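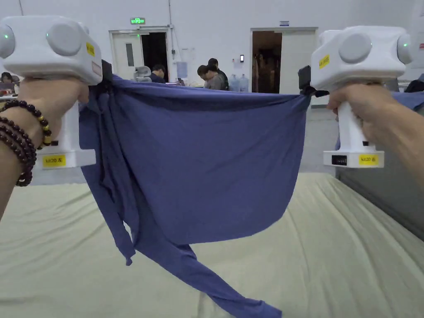
Two grippers, one blue knit garment, and the reason I spent all of Tuesday inside a time sync module.

Thread on perception tooling for handheld gripper data. It's mostly about clocks. I'm sorry in advance to anyone who came for the neural nets.

1/ We have a planner called Zumon. Its job is to look at cloth and decide where two hands should go next. It learns this from recordings of people doing it by hand, one gripper per side. My job is everything between the recording and the learning, so if it goes well you never hear my name.

2/ The trouble with two grippers is that they are two computers. Each one has its own idea of what time it is, and each one is very sure of itself.

3/ For a shirt held by both top corners, that matters more than you'd think. The cloth is tight between the jaws. If the left stream runs 14 milliseconds behind the right one, the logs say the cloth got longer and then shorter again. Knit will do a bit of that. Not on every frame, though, and not on a steady beat.

4/ Zumon, being a good student, learned it. We replayed a plan in the simulator and both arms did a tiny shimmy before every fold. Evangelia Psarras watched it twice and asked if I'd added a personality.

5/ I had not added a personality. I had added a resampler.

6/ Old version: take both streams, snap each to the nearest tick of a shared clock, call it a day. Fine when the hands are still. When they move fast, "nearest" picks the earlier sample for one hand and the later one for the other, and it swaps back and forth depending on jitter. Hence the shimmy.

7/ New version: keep the raw timestamps, fit an offset and a drift per device over the whole episode, then interpolate. Positions get a plain spline. Rotations get slerp. Jaw width gets straight lines, and I will explain that last one.

8/ Jaw width gets straight lines because a spline overshoots. A closed jaw with overshoot is a jaw with negative width. Our grasp detector met its first negative width in February and labeled it "very closed."

9/ It then gave those grasps the highest confidence score in the set. Somebody wrote that detector and that somebody has since added an assert.

10/ Next: left and right. The labels on the kits say 左 and 右, which is as clear as labels get. The loader, meanwhile, assigned sides by which device showed up first on the bus. Two systems for telling left from right, and the sticker was the reliable one.

11/ A swapped pair is sneaky, too. Every single stream looks healthy. Only the relative pose is nonsense, and it's symmetric nonsense, so on a shirt held out flat it passes most sanity checks. The sleeves gave it away. A sleeve hanging off the left-hand side kept getting credited to the right.

12/ Fix was boring. Side is now a required field in the episode header, read from the device config, and the loader refuses to guess. First run after the change, it refused 442 episodes. I went and made tea.

13/ Of those, most were right all along and only missing the field. 6 were really swapped. Six! I'd been blaming the network for two months. I have written it a short apology in the commit message.

14/ Perception side now. Long sleeves are where our cloth segmentation goes to suffer. A body panel pulled tight has a nice top edge and a hem you can follow. A sleeve trailing down across a mattress is a thin thing on a wrinkly background, and the creases in the sheet look a lot like cloth edges if you squint, and the model only squints.

15/ What helped was giving it the grip points. We know where the jaws are, we know the fabric starts there, so the mask grows outward from the grasp and has to stay connected to it. Creases aren't connected to anything. Creases went away.

16/ What this broke: hands. Fingers are also right next to the jaws and also nicely connected. For one evening the model believed a wrist was a cuff. Bracelets made it more sure of this, I suspect because they look like trim.

17/ We mask hands first now. Order of operations, the thing I was told would matter in fourth grade.

18/ People in the background are a smaller headache. They stand around, they walk off, and visual tracking likes to grab onto them as landmarks. A person is a wonderful landmark until lunch. We drop features on anyone before solving for pose, and keep the door frames, which have good attendance.

19/ Tooling bit, for the three people who asked. The viewer is called Clirton. It shows both wrist tracks, jaw width and the head view on one scrubber. I added a single line plot to it: distance between the two grippers over time, before and after sync. That plot found more bugs than our entire test suite, which had 1411 tests and no opinion on sleeves.

20/ If you build anything two-handed, plot that distance first. Hold something tight between the grippers for a few seconds at the start of each episode. If the line wobbles with a regular beat, go look at your clocks before you touch the learning rate. I touched the learning rate. A lot.

21/ State of things: shimmy gone in sim. The planner still likes to regrab a corner it's already holding, maybe one episode in a batch, and I don't know why yet. Evangelia thinks it's the reward on grasp events. I think it's the drift fit on short episodes, where there's hardly any data to fit.

22/ We have a bet on it. Loser rewrites the config parser -- so both of us are being very thorough.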